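Notebook 3, October, adhesive label trials (continued)

Start 8:40. Shop at 19 C, humidity not logged because the meter is still reading high after the battery change. Will compare against the spare before trusting it.

Purpose of this set: find out why the paper labels on the returned cartons lift at the corners. Stock is the Postus uncoated roll. Two adhesives on hand, the Asix hot melt we have always bought and the Mendonça water-based sample. Cartons are the plain recycled grade from the usual supplier, same flute as last month.

Cut 50 strips of label stock, 25 mm wide, long side with the grain. Discarded the first few off the roll as they had a set curl. Half to each adhesive. Strips applied to carton panels with the hand roller, two passes, no extra pressure. Panels labeled A (Asix) and M (Mendonça) on the back in pencil.

Left everything for 30 minutes before the first peel. Peel by hand at 90 degrees with the spring gauge, slow pull, reading the steady part and ignoring the jump at the start. The gauge sticks a little below 2 N, so low values are worth less than they look.

First peels:
A panels - fiber tear on most strips, clean release on the strips nearest the panel edge.
M panels - no fiber tear at all at this stage. Adhesive still soft, strings slightly. Values low and scattered.

Repeated M after lunch. Fiber tear now over the full width on nearly every strip. So the sample needs hours to develop, and any comparison at half an hour is unfair to it. Crossed out the first M column, left it legible.

Edge effect on A is the more useful result. The strips that released cleanly were all within a finger width of the cut edge of the panel. Looked at the board under the loupe: the liner is crushed there and the surface is dusty. Wiped one edge with a dry cloth, then relabeled. Tear improved but did not match the middle of the panel. Crushing probably matters more than dust. Need a panel cut with a fresh blade to separate the two.
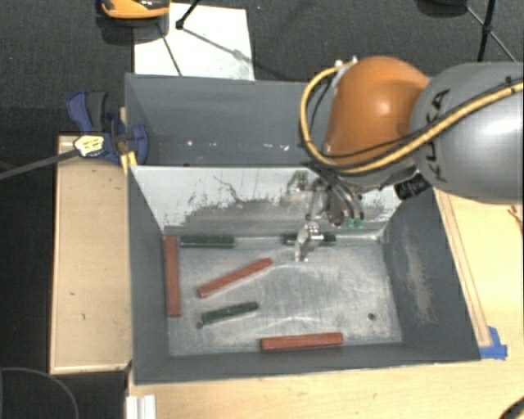 Does label position explain the lifted corners on the returns? Mostly, as far as the returned cartons can show. Of the 43 with a lifted corner, 38 had the label overlapping the crushed strip along the edge, and the other five had the label well inside but with a thin adhesive line that stopped short of the corner.

Those five are a separate fault. The hot melt line on them is narrow and shiny, with the print of the board barely visible in it, which suggests it had skinned over before the label went down. Open time on the Asix data sheet assumes a warmer board than we store. Cartons by the loading door were at 11 C this morning by the contact probe. Bring a stack inside overnight and repeat.

Quick check on open time, cold panel against shop-temperature panel. Bead laid, label applied after 5, 10, 15 and 20 seconds. Shop-temperature panel held full tear to 15. Cold panel was already partial at 10 and released clean at 15. One strip per point, so treat as a hint only.

Muvik tape tried as a control on the same board, crushed edge and middle. Tape also weak at the edge. That rules out the adhesive as the main cause there and points back to the board.

Roll count: the Postus core tag says 982 labels remaining before today's cuts. Write the new number on the tag before it goes back on the shelf.

Errors to keep in mind - gauge not zeroed between A and M sets, drift found at the end was 0.1 N. Not corrected in the table. Hand roller pressure is whatever my arm does. Late strips may have had less.

Next:
Fresh blade, new panels, repeat edge and middle with both adhesives.
M sample at 2, 4 and 24 hours.
Cold board repeat with at least five strips per time point.
Move label template inward by 15 mm and run a short batch for the shelf test.
Ask Mendonça what minimum film temperature they quote - the sheet that came with the sample is missing its second page.

Stopped 16:20. M panels left on the rack, weights off, peel side up.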